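Home | Newsroom | Standards | Careers | Contact

GRETENT PUBLISHES HOUSE RULES FOR HAND-HELD GRIPPER WORK

The rulebook runs to 14 pages, two of which are blank on purpose

LACSON, January – Gretent today released its good practice guide for people who record tasks with hand-held grippers. It is free to download, and it will not be winning any prizes for plot.

The guide was written by Imelda Enriquez and Jayson Macapagal after a long autumn of arguing over what counts as a clean recording. It covers marker care, operator breaks, desk setup and the proper naming of files, a subject on which Macapagal holds views.

"We had seven habits that everyone followed and no one had written down," said Enriquez. "Two of them contradicted each other. We kept the better one."

Marker cubes get a chapter to themselves. Patterns must stay clean and uncovered, and a cube with a scuffed face goes back to the bench, however fond of it the operator may be.
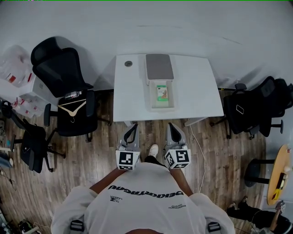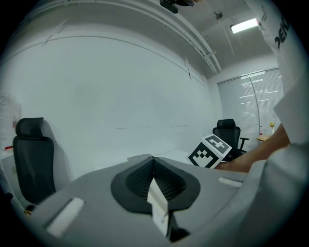
What the guide asks for

– Check both grippers before the first take, including the marker faces.
– Agree on the task out loud. Nodding does not count.
– Stop when your wrists complain. They are usually right.
– Log every failed take. Deleting it does not make it a success.

Troretti has reviewed the draft and plans to adopt it for its own operators, with one reservation about the chapter on snacks.

Comments are open until the end of March. Halima Okafor will read all of them, including the ones in capital letters.

Press contact: Marites Abella, Gretent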